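Hostel linen and clothing store, progress note to funder
2025-11-16
From: Žydrūnas Strazds

Short one this time, sorry, inventory is still going on while I write.

Sorting. 426 pieces through the tables since May, 276 of them folded, labeled and on the shelves. The rest is waiting on size tags. Sepp delivered the tags but wrong size, reordered.

Tables. Covered and taped off into sections now, which helps a lot with long sleeves and sheets. Tape gets nicked pretty quick, we will need more rolls. Skolludow site wants the same layout, I sent them the measurments. 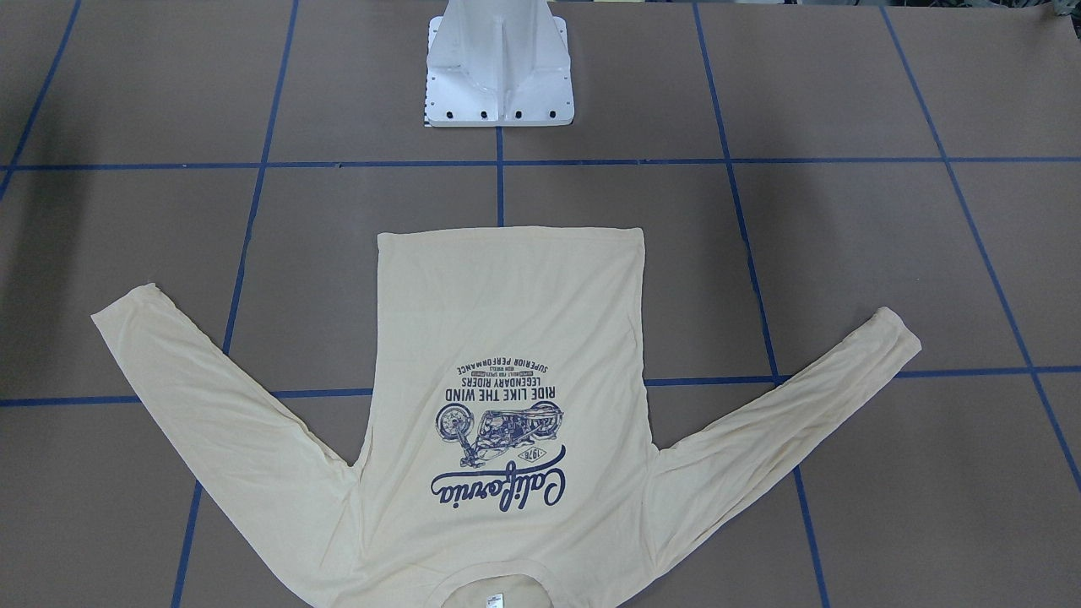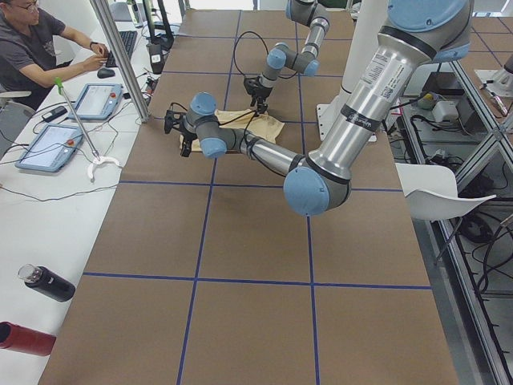
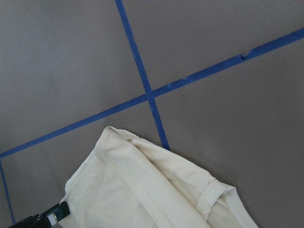 Folding tables, taped sections. First picture: long-sleeve tee laid out flat, "California" print.

Tops are the slow part. Towels go fast, T-shirts with long sleeves dont, people fold them 2 different ways and the piles come out uneven. Agreed on sleeves in first, then hem up to collar. Printed side out so residents can see what they are picking.

Money. 89 left in the supplies line, all of it going on tape and tags. No change to the shelving line. Grosmont invoice still not in, chasing.

Next: finish tags, then winter coats, then bedding for the upstairs rooms. Will send the full stock list when its typed up.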